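Utska open day demo: README

May, by A. Munasinghe
3 min read

Notes and files from the open day at the Mollance workshop. Written up the same evening so please excuse typos, will fix later. If you were there and just want the logs, skip to Files.

## What this is

A small set of wrist camera pictures and joint logs from the pick and hand-over demo we ran for visitors. Arm plus hand, one table, snacks. Visitors picked an item, operator started the grasp, item got handed over the counter. Kids loved it. So did the people from Plodier, who stayed well past closing and asked a lot about the thumb.

Three sessions, 15 minutes each on paper. The middle one ran long, queue out the door. Logging was on for all of them.

Total: 2995 pictures kept, after throwing out the ones where the arm was parked.

## How the demo ran

- Item goes on the table, any angle. We didn't line things up for the hand.
- Operator picks a preset grasp. Wrap for round stuff, pinch for packets.
- Hand closes slowly. Speed was capped for the whole day, don't use these logs for timing.
- Lift, pause, hand over. The pause is there so people could get a look in.

Packets were the favourite and also the hard part. Shiny plastic, nothing stiff to push against at the ends, and they buckle if you squeeze in the wrong spot. Pinch preset puts the fingers on one side and the thumb on the other. Grip force was left at the low setting so we didn't hand out bags of crumbs.

A typical packet grasp from the wrist, Oreos in the blue wrapper, Chinese lettering upside down from this side and the barcode strip up along the edge:
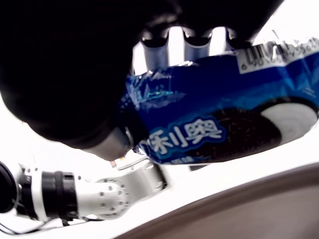

## Known problems

- Background blows out to white in a lot of the pictures. Exposure was fixed in the morning and the light changed. Should have been on auto.
- The hand itself is very dark against it. Finger segments come out fine, the body of the hand is mostly a black shape.
- Items run out of view on the right when held at a slant. Full outline of a long packet is rare.
- Text on wrappers is readable sometimes, often rotated. Small print mostly isnt. Don't plan on using this for reading labels.
- Clock on the logging laptop was off by 3 seconds for the first session. Corrected in the logs, not in the picture names.

## Files

- pictures/ in folders of 1000, last folder is short
- logs/ one per session, joint positions and grip force
- presets/ wrap and pinch, as used on the day
- notes.txt operator scribbles, not cleaned up

No pictures of visitors in here. We went through and pulled anything with a face or a name tag. If you spot one we missed, tell us and it comes out.

## Labels

Item type and grasp preset only. Done by hand, one pass, no second check. "Packet" covers anything in soft plastic, "box" is card, "other" is everything else including the tennis ball somebody brought. No boxes or masks drawn. Might happen later if Plodier want them.

## Using it

Fine for teaching, grasp classification, messing about. Too small and too samey to train anything serious on by itself. One table, one hand, one day. Please say Utska open day if you use it in a writeup.

Next one is planned for the same room with better lamps. Presets will change so dont mix the two sets without checking.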